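Nutard rallies past Koubek, moves into semis

2022-03-04

Down 10 at the half and looking flat, the Nutard girls basketball team came out of the locker room pressing full court and never let up, beating Koubek on the road to reach the district semifinals. Big crowd, loud one. The gym holds 2,000 and there were people standing along the baseline by tipoff.

Koubek hit five threes in the first half and got whatever it wanted inside. Nutard couldn't buy a basket. Two starters picked up their third foul before the break and sat.

Then the press. Koubek turned it over on three straight trips to open the third quarter and the lead was gone in under four minutes. Nutard scored the first 11 points of the half, most of them on layups off steals.

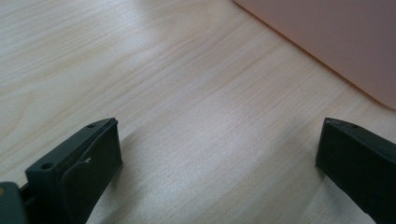
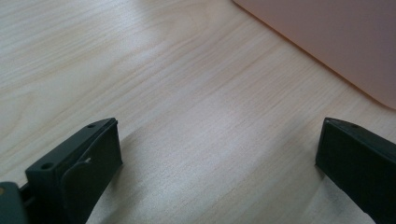
The fourth was tighter. Koubek went back in front twice, both times on put-backs, and had the ball with a minute left and the score tied. A travel call gave it away. Nutard worked the clock, drew a foul on the drive and made both free throws. Koubek's last shot was short, rebound Nutard, game over.

It's the second win over Koubek this season. The first was back in November, in the Sulletti tip-off tournament, and that one wasnt close.

Nutard gets Skillano next, at Skillano. The two teams split in the regular season, each winning at home. Skillano has the size, Nutard has the guards, and the winner plays for the district title. Tickets at the door only, no advance sales for the semfinals. Doors open an hour before the game.

Koubek's season is done. It loses five seniors.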